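Search this site
Search for: Go

Whiteboards, paper and one magnet

Last updated 7 October 2022

We moved the whiteboard into the back room at the Lastgate office this month, and I have been getting used to working with it again. The old room in Brodham had a corkboard, and I had ten years of habits built on pins. A whiteboard is different. You can't pin anything to it, tape leaves a mark you have to scrub at, and the trays that come with them never hold as much as you want.

The board itself was secondhand. Ludmila Sýkora found it when a company called Sawatzky was clearing out its third floor, and they wanted $50 for it. We paid another $40 to get it across town, so it cost us almost as much to move as to buy. It is a big white board with a thin dark frame. The surface is the glossy kind, and I have mixed feelings about that. Glossy boards erase well. They also pick up every light in the ceiling, so if you sit in the wrong chair you lose part of what is written on them.

I tried two things for the glare. The first was turning off the row of lights closest to the board, but then the table was too dark to read at. The second was moving the chairs down toward the other end of the room, and we have stuck with that. If you are hanging one of these yourself, hold it up with the lights on before you drill. We drilled first. 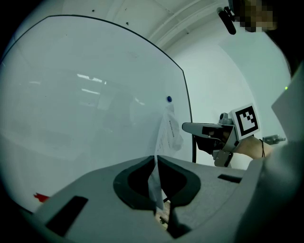 The other change is paper. At Brodham I would put up a sheet for everything: the week's jobs, phone numbers, who had the spare key. By the end of a season there were layers of it and you had to lift three sheets to find the one you wanted. I decided that on the new board there would be one printed sheet held up with one magnet, over toward the right side, and anything else had to be written in marker. When the sheet is out of date it comes down and the next one goes up.

Ordinary copier paper doesn't hang very well from a single magnet. The bottom corners curl and after a few days of people lifting it to look at it, the whole thing goes soft and wrinkled. Floarea Ardeleanu thinks I should use a magnet at each corner. She is probably right, but then it takes longer to swap, and I know I would stop doing it. Heavier paper might help. I bought a pack of the 80 pound stuff and haven't opened it yet.

Small round magnets are fine for one sheet. They are not fine for a stack. I tried one on the Drukness job folder, which was only a few pages stapled together, and it slid down the board and ended up behind the radiator. The folder lives in a drawer now.

For cleaning I use a dry cloth every evening and a damp one when the board starts to look gray. I had a bottle of spray cleaner from the last place and it left a film that made the markers skip, so I quit using it. If a marker has been on there too long, go over the old line with a fresh marker and wipe it off while it's wet. That has worked on everything except some green lettering that came with the board. I can still read part of it if I stand close.

The walls in there are plain and I plan to leave them that way for now. Ludmila wants a shelf. I would like to see where people put their coats first, and whether the table stays where it is, before anything else gets screwed in.

Recent posts
What to do with a corkboard you don't need
Moving out of Brodham, part two
Markers that dried up and markers that didn't
A drawer for the Drukness folders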